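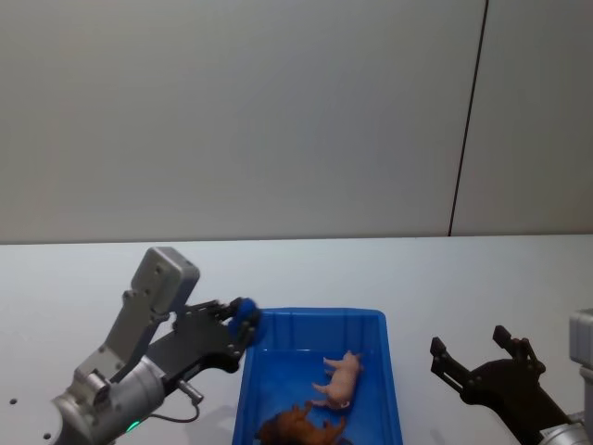 Thread last updated 19 Oct 2022

1/ I have now spent a full year trying to get out of a contract for a water softener I do not own, in a house I no longer live in. Several of you asked for the whole story. You will regret it, but you asked.

2/ The house was on Ziltwood Lane. Nice place, bad water. The kettle looked like a cave. You could write your name in the shower door with a fingernail, and one of my guests did.

3/ So I rented a softener from a company called Cliller. Rented, because buying one cost more than my car, and my car at least had a radio. Thirty-four dollars a month, salt included. Remember "salt included." It comes back.

4/ The softener itself was fine. I want to be fair. My hair was lovely. The dishes squeaked. If this thread had ended there I would be one of those people who leave five stars and use the word "seamless."

5/ Then I moved. The new town has soft water, straight from the tap, for free, like some kind of spa. I called Cliller to cancel. Hold time, 115 minutes. The hold music was a single pan flute and I believe it was tired too.

6/ The person who picked up was very kind and told me cancellations are not handled by Cliller. They're handled by Ditard, the "account lifecycle partner." I asked for Ditard's number. It was the number I'd just called.

7/ You press 4 instead of 2. After that it's the same flute.

8/ Ditard said I could cancel any time! All I had to do was return the unit. I said great, it's in the old basement, the new owners would be thrilled, come and get it. Ditard said they don't do pickups. Pickups are Cliller. Press 2.

9/ Cliller came and got it in December. Two guys, one hand truck, ten minutes according to the new owners, who sent me a picture of the empty spot with a thumbs up. I thought I was done. I bought myself a cake.

10/ January: charged $34. February: charged $34. I called and was told the unit was still "in service." I asked in service where. She said at the customer's location. I said I'm the customer and I'm at my location and I'd have noticed.

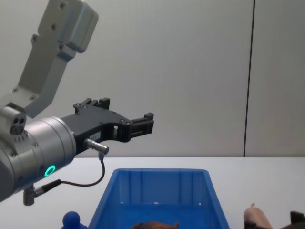

11/ She put in a ticket. I got an email that said my ticket was important, and then a second email asking me to rate how they'd handled it. Nothing had been handled. I gave it a two, because the first email had my name spelled right.

12/ March is when the salt showed up. At my NEW address. Four bags, on the porch, forty pounds each. I had never given them the new address. To this day I don't know how the salt found me.

13/ I called about the salt. They said the salt was included.

14/ I said yes, with the softener. Which you have. They said in that case I could return the salt, at my own expense, to a warehouse in another state. I looked up the shipping. It was more than the salt, the softener and my remaining will to live.

15/ More salt came in May. I'd like to say I handled this with grace. I carried it around the side of the house, one bag at a time, in a bathrobe, saying things. My neighbor waved. I waved back, holding forty pounds of salt, which is hard to do and looks worse.

16/ Someone is going to ask why I didn't just block the charge. I did. I blocked it in June. The bank was wonderful and it took five minutes.

17/ In July I got a letter from Antwi. Antwi is a collections agency. Their letterhead has a sunrise on it.

18/ Antwi said I owed $384. I did the math on a napkin and couldn't get there. Months of rent, no. Months of rent plus a late fee, no. I asked for a breakdown and was sent the same letter again with the word BREAKDOWN typed at the top.

19/ Some of you in the replies are telling me to send everything by certified mail. Yes. Thank you. Please picture me reading this advice in the post office line, where I now have a favorite spot.

20/ I wrote to Antwi disputing the debt. I included the pickup receipt, the picture from the new owners and a polite paragraph about the salt. I was proud of that paragraph. I read it out loud to people.

21/ Antwi wrote back that they had "forwarded my concerns to the originating creditor." The originating creditor was Ditard. Ditard forwarded them to Cliller. Cliller opened a ticket. The ticket was important.

22/ Meanwhile the number went up. By September I owed $1416. When I asked how, a man on the phone told me it included the cost of the unreturned unit. The unit they came and got. With the hand truck.

23/ I asked him to read me the serial number of the missing softener. He did. I asked him to check if that serial number was maybe in use somewhere. Long pause. Typing. He said, and I wrote this down, "Huh."

24/ It's in somebody else's basement. It has been there since spring. They've been renting it to another customer, who I assume is paying $34 a month and wondering where on earth their salt is.

25/ I do think about that person. Their kettle. Their hair. I have a side yard full of what belongs to them.

26/ The "Huh" man transferred me to a supervisor, who transferred me to Ditard, who asked me to confirm my address. I said Ziltwood Lane, as a test. She said no, that's not what we have. So they KNOW I moved. It's right there. They know it for salt purposes.

27/ Last week a letter finally came saying the account is closed and the balance is zero. No apology, no explanation. There was a coupon. Twenty percent off a new softener, if I sign up for two years.

28/ A few things I'd do differently, since people keep messaging me:

29/ Get the pickup receipt on paper, and look at it before the truck leaves. Mine had the serial number on it, in pencil, and it's the only reason I won.

30/ Write down the date and what was said on every call. My notebook says "flute" eleven times but it also says "Huh," and "Huh" turned out to be worth fourteen hundred bucks.

31/ Put your dispute in writing the first week you hear from a collector. Phone calls feel like progress. They're mostly flute.

32/ Don't rent anything that comes with a "lifecycle partner."

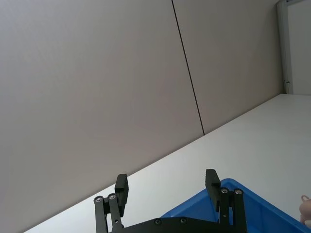 33/ Update, because you all keep asking about the salt. I tried to give it away. One taker so far, for one bag. He wanted to know if it was any good. I told him it was included.

34/ No, you can't put softener salt on pasta. Please stop asking me that. I'm not a doctor but I'm pretty sure I'm right.

35/ Also no, I haven't used the coupon. It's on the fridge. I look at it when I need to feel something.

36/ A delivery truck just slowed down out front. I'm going to go stand on the porch in my bathrobe. Will report back.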